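Careers > Open positions > Robotics Test Technician (Fault Investigation)

Robotics Test Technician – Fault Investigation
Serholm site, full time, day shift

Irach is hiring a test technician to join the group that looks into faults on our tabletop handling cells. The post is new. It was opened after an incident in April, and most of the first year will be spent on the follow-up to it.

Background

In April an arm running the Mustton handling program lost its height reference partway through a pick. It drove the gripper down onto the work surface and kept pushing until the operator hit the stop. The gripper fingers bent, the surface chipped, and a piece of the chip landed on the operator's sleeve. There were no injuries. The contact force limit should have stopped the arm well before that point, and it did not.

We went back through the logs and found 44 earlier runs in which the height reading jumped for a moment and then recovered. None of those had been reported, as the arm finished its task each time. The jumps are more common on polished surfaces under overhead light. We do not yet know if the light is the cause or if there is a second fault in how the controller handles a bad reading. Finding that out is the job.

What you will do

- Repeat the fault at reduced speed on glossy and matte surfaces, and record the conditions each time.
- Go through the remaining logs, 1612 in total, and mark any run with the same pattern.
- Test the force limit before every session and sign the check sheet.
- Write up each fault in plain language so that an operator can follow it.
- Work with the software group on the controller fix, then try to break it.
- Stop any test you are not comfortable with. You will not need to get permission first.

What we need from you

- Two years or more working hands-on with industrial or collaborative arms.
- Confidence with a teach pendant, and enough scripting to sort and plot log files.
- Careful record keeping. We will ask for a writing sample, and an old test report with the names removed is fine.
- Knowledge of lockout procedures. If your certificate has lapsed we will pay for the renewal.

A degree is not required. Experience with depth sensing or machine vision would help – so would time spent in repair or field service.

Hours and conditions

The shift runs 7:00 a.m. to 3:30 p.m. with a half-hour lunch. There is no on-call duty. The work is mostly standing, and you will sometimes lift parts with a second person. The first 90 days are a probation period, during which you will run tests only with another technician present. After that you may run reduced-speed tests alone. Full-speed tests always take two people, and this rule applies to everyone at the site, managers included.

You will report to Palesa Masilela, who leads fault investigation. She also decides when a cell goes back into service, and production does not overrule her on that.

How to apply

Send a resume and your writing sample to the hiring desk, quoting reference 1931. Please include a short account, one page at most, of a fault you worked on and did not manage to solve. Tell us what you tried and where you got stuck. Applicants who are invited in will spend a morning with us at the bench reading through a real log, followed by a talk with the Lu project team. The morning is paid.

We will keep the post open until it is filled. Everyone who applies gets a reply.
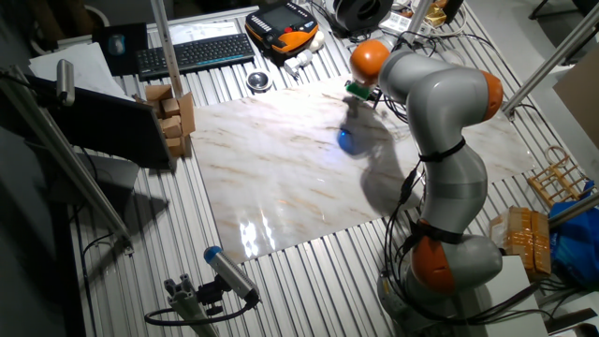
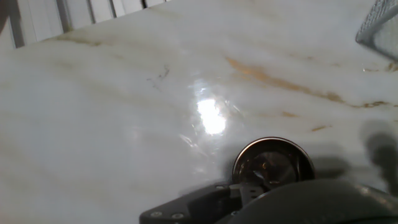 Arm and gripper at the marble surface. Glare from the polished stone shows in both views.

Contact the hiring desk | © Irach | Back to top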